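5/18/20

Dye bath notes, indigo vat no. 3

Started the vat again this morning after letting it sit since the last session. Lid off at 8:15. Surface had a thin coppery skin with a bit of purple at one side, and the liquid under it was yellow-green when I pushed the skin back with the spoon. Smell is fine, a little sweeter than I like. pH strip read between 10 and 11, closer to 10. Added a level teaspoon of lime in warm water, stirred slowly in one direction, lid back on, left it an hour.

Second reading after the hour was a clear 11. I should have written down the lime additions in February and didn't, so there is no way to tell if this vat is drifting faster than the old one. From now on every addition goes on the sheet taped inside the cupboard door as well as in here.

Cloth for today is the Katell linen, the mid-weight, from the end of the bolt. Weighed dry at 149 grams for the full set of test strips. Scoured last night with soda ash and a little soap, simmered, rinsed until the water ran clean. The rinse took longer than for the cotton. Duyên says the Katell has a finish on it that needs two scours and I am starting to think she is right, because the strips still beaded a little when I wet them out. Did the second scour on half the strips and left the other half as they were. Cut a notch in the corner of the twice-scoured ones.

Dips: in for three minutes, out for ten, all strips hung so they don't touch. First dip came out bright green and turned over quickly. Second dip slower. By the third the unnotched strips were showing paler spots near the selvage, each spot smaller than a fingernail. Notched strips even all the way across. That more or less answers the finish question, but I want to see them dry before I tell Vlasta to change the prep sheet.

Paste resist. Used the Serkura rice flour, one part flour to one part bran, a pinch of salt, steamed as a ring for 50 minutes and then beaten with warm water. It was too stiff at first and pulled away from the stencil in strings. Thinned with a spoon of lime water and it behaved. The color goes from tan to yellow when the lime goes in, which helps me see where I have already pasted. Test stencils were the small leaf and the broken stripe. Leaf printed clean. Broken stripe bled under on the left, probably my fault for lifting the stencil by one corner.

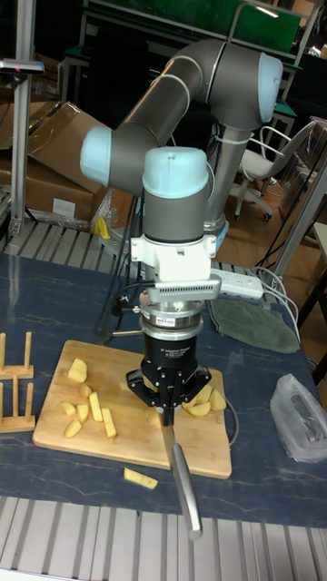

Pasted strips need to be fully dry before they go near the vat. Last time I gave them an afternoon and the paste went soft on the second dip and left a gray halo. This time they stay on the rack overnight with the window shut. Wrote DO NOT MOVE on a card and pinned it to the rack.

Vlasta came by at lunch to look at the sample book. She wants the Ševčík order to match the third shade, the one we call slate, and would like it on the heavier cloth. I told her slate on the light linen was five dips and on the heavy it might be seven, and that I won't quote it until I have made a strip. She is fine with that. She also asked again about marbled blues – cloth tied loosely in a net and dipped once. I did two small pieces for her after lunch. One is good, the other looks like a mistake. Kept both.

Vat after the afternoon dips: green has gone dull, almost teal, skin slow to come back. It is tired. Fed it a spoon of fructose dissolved in hot water and raised the temperature a little by setting the bucket in a warm bath. No dipping tomorrow morning until the skin is back. If it is still teal by noon, add half a spoon more and leave it alone for the day.

Ran a rinse test too. Strips from the first batch, one in plain water, one in water with a splash of vinegar. The vinegar one let go of a lot less color on the white rag afterward. I'd like to repeat that with the darker strips before making it the rule, as the pale ones don't have much to lose.

Supplies: the Zirkidis indigo is down to the last bag. Lime is fine. Need more pH strips, the ones in the drawer have gone pale at the low end of the scale. Need a second long spoon. Duyên is asking for her big pot back, so find another for steaming.

To do
Check pasted strips, then first dip if the vat is ready
Weigh the dry strips, notched and unnotched separately
Slate on heavy linen, start with five dips and go on from there
Write up second scour for the prep sheet
Label the two net-tied pieces – date, one dip, light linen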